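Auður Eyvindsson did not set out to teach two robot arms to handle tableware. "I wanted a shelf," she says, of the corner she rents in the Clencombe workshop. "The arms were cheaper than the shelf I liked." They weren't, quite. By July she had spent 2524 on the project, which she calls Hekik, and still keeps her screws in jam jars.

The zigzag walls came next. "Visitors get a headache and leave. I get a lot done."

Her early runs used foam blocks. Then she moved on to plates and chopsticks, on the theory that anything she finds fiddly the arms should suffer through too. She guesses she has logged about 1000 attempts, most of them embarrassing.

Both arms bolt to one aluminum rail along the front of the table, each with a small camera at the wrist.

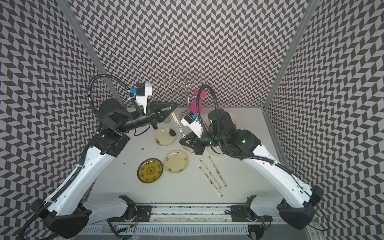
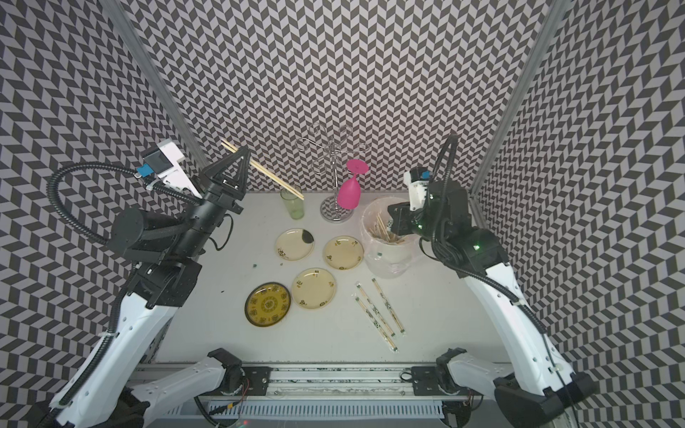 The cables gave her more grief than the code. "I routed them neatly at first, and the elbow ate them. Now they loop wherever they please, like ivy." A friend in Gidton has offered to tidy them up. She has stopped answering his messages until she finishes the new gripper fingers.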